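Novasden Workroom 4 – Walkthrough Checklist
Date: 11 June 2022
Checked by: Khairul Khoo
Copy to: Liam Lightfoot

Marks: OK / FIX / N/A. Comments where needed, keep them short.

Entry and floor
Door closes on its own – OK
Walkway clear to the exit – OK. Boxes from the Sembiring order got moved, thanks
Mats flat – FIX. Corner curling again by the sink, tape isnt holding
Exit sign lit – OK

Tables
Surfaces wiped – OK
Tables steady, no rocking – OK
Seams between tables clean – FIX. Crumbs and dust get down in there, use the thin brush
Edges, no chips or sharp spots – OK
Small items put away at end of shift – FIX. Same note as last time. Caps and little tubs go back in the drawer, not left out overnight

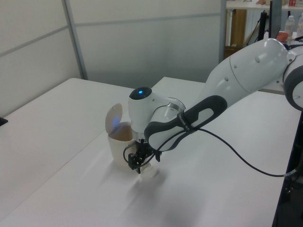 Lidded containers: check the hinge, check the lid shuts all the way, look inside before you put anything in. Two in the drawer have cracked hinges, bin them. Liam has 6 new ones on order from Andmont.

Cords and outlets
Plug strips off the floor – OK
Cords no frays – OK
Cords not hanging where people walk – OK
Outlet covers on – FIX. One missing behind the tall shelf

Supplies
First aid kit sealed – FIX. Seal broken, low on small bandages
Gloves, all sizes – OK, 42 pairs left
Spray bottles labeled – FIX. One has no label at all. Dump it, rinse it, relabel
Extinguisher tag current – OK

Lights and air
All overhead lights working – OK
Vent running – OK but noisy, told Tudeo service, waiting to here back
Room temp – 66 at the thermostat, fine

To do before next check
Mat corner – Khairul
Outlet cover – Liam
Bandages and new seal – Liam
Seams brushed out – whoever closes

Signed: K. Khoo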